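Three Weeks with the Socket Lever

I promised Lemlem Degefa a post about the computer disassembly work back in April, and she has been very patient with me, so this is the long version. Get a coffee. If you only want the bit about the timestamps, skip to the middle, I won't be offended.

For anyone new: I write the planning and control code for a small project called Kumsa. The job is to take old desktop computers apart with an arm, starting with the processor socket, and the piece I own is everything between "the perception node thinks it knows where the socket is" and "the fingers are moving." Kidus Shiferaw owns perception. Wubit Bogale owns the recording and replay tooling, which we call Derkisen for reasons that were funny one evening and have been permanent ever since.

When I started I thought the lever would be easy. You find the socket, you find the lever, you push it down a little and out to the side, and it swings up. A person does it with one finger while talking about something else! I wrote the first version of the skill in an afternoon and felt very pleased with myself. It was four waypoints and a gripper command, and it worked in simulation every single time, which should have worried me more than it did.
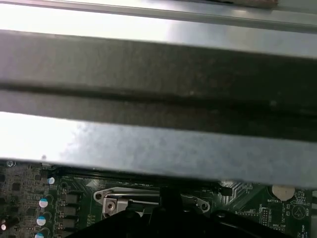
Filed under: Motion planning, Perception, Long posts

Let me start with the planner, which is the part I understand best. Our collision world used to be one big box for the case with a rectangular hole in the top. That's fine for the arm itself, but once the fingers are down inside, everything that matters is smaller than the box: the edge of a bracket, a row of capacitors, a battery holder. The planner had no idea any of those existed. It would hand me a perfectly legal path that dragged a fingertip sideways across the board at capacitor height, and I would sit there with my hand over the stop button, saying "no no no" out loud.

My first fix was to give it everything. I took the fused depth cloud, turned it into a voxel grid at a 2 millimeter resolution, and let the planner check against all of it. This was a mistake, but an educational one. Depth data near shiny metal is terrible. The retention frame is shiny, and so is nearly every bit of steel around it, and each glint turned into a little floating blob that the planner treated as solid matter. Most queries came back with no path at all. I had replaced a reckless planner with one that refused to leave the house.

What we do now is much duller. Above the case we still use the simple box. Below the rim we use a height map, one number per cell, filtered so that a cell needs agreement from several views before it counts as tall. The final approach isn't planned freely at all: the fingers come down along a fixed line, they can only move sideways inside a small zone around the lever, and they go back up the same line they came down. I lose some clever paths this way. I do not miss them.

Kidus had his own version of the same lesson. His first socket detector was trained on boards seen from straight overhead, and it was lovely as long as the wrist camera looked from straight overhead, too. Tilt the wrist to get a finger under something and the rectangle in the image becomes a skewed thing with a gripper in front of it. He ended up predicting the corners separately, each with its own confidence, and fitting the pose to whichever corners he trusts. If two are hidden by the fingers, the other two plus the known size of the frame will usually get you home.

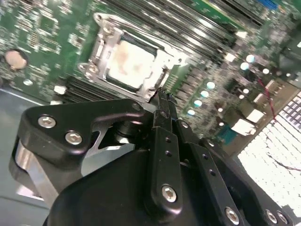 The thing that cost us the most time, though, was in neither of those places. For more than a week the fingers kept arriving a few millimeters off, and always in the direction the arm had been traveling. I blamed Kidus's corners. Kidus, who is kinder than I am, blamed the hand-eye calibration, and we redid it over and over, and it came out slightly different each time, so we believed in it even more.

Wubit found it. She had been adding a view to Derkisen that lines up the camera stream with the joint states on a shared time axis, mostly because she was tired of scrubbing through them separately, and she noticed that the picture and the joints disagreed about when the arm stopped. The image messages were being stamped when they reached my machine, not when the camera captured them. The gap was around 300 milliseconds on a busy day and less on a quiet one. So every pose estimate was being transformed using the place the wrist had got to, with an image from the place it used to be. When the arm was moving slowly you hardly noticed. When it was moving at a reasonable speed, you missed the lever.

The fix was tiny. We take the capture time from the driver, look up the transform for that time, and throw the estimate away if the transform buffer doesn't go back far enough. I also added a rule that the last pose estimate before descent has to come from an arm that has been still for a moment. It costs a little on each cycle and I have stopped arguing about it.

Lifting the retention part out needed its own round of work. Position control is fine for getting to a place and miserable for letting go of one. If the part catches, a position controller just pulls harder, because as far as it knows, it is late. I switched the lift to an admittance controller with a soft limit on the sideways axes and a firmer one going up. If the force climbs past the limit, the arm drops back slightly, shifts, and tries again from there, with a cap on the number of tries before it opens the fingers and asks for help. The tuning took forever. Ayanda Kruger sat with me for most of it, changing one gain at a time and writing down every value, a discipline I admire and do not have.

There is one more wrinkle that I should mention for anyone building something similar. Once the fingers are holding a part, the part has to go into the collision world too, attached to the hand. We knew this, in the way you know you should back up your laptop. For a while we simply didn't do it, and the planner kept offering paths that cleared the fingers nicely and left no room at all for what was between them. Now the skill attaches a generous box as soon as the grip closes and only removes it after the release is confirmed.
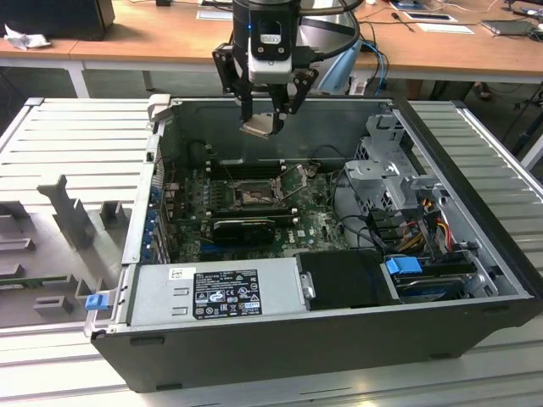
Small metal part in the fingers, socket open underneath.

On the tooling side, Derkisen now holds 1,921 recorded episodes, and I've become the kind of person who won't merge a planner change without replaying against them. The replay doesn't move anything, of course. It feeds the old sensor data through the new code and tells you where the new plan would have gone differently, sorted by how differently. I usually read the top of the list over lunch. A good half of what I find there is a bug in something I was sure I hadn't touched.

Wubit has also made it possible to leave notes on an episode, which sounds like a small feature and has changed how the three of us talk. Before, I would send Kidus a message like "the weird one from this morning," and he would have to guess. Now I send a link that opens at the right moment with the corners drawn over the camera view, and he can tell me exactly how wrong I am.

Next up are the memory slots. The latches at the ends are small and dark, with more dark plastic right beside them, so Kidus is already sighing. I want to reuse the descent-line idea and the soft lift and write as little new code as I can get away with. Hamdia Berhe has asked whether the skills could be described in a plain config file so that her group at Flendwood can try them on their own arm, and I said yes rather quickly, before thinking about how many numbers are still sitting in the middle of my source files with no name attached. So that's my next couple of weeks.

If you've dealt with depth noise on bare metal in some nicer way than a voting height map, please write to me. I read everything, even if I answer slowly.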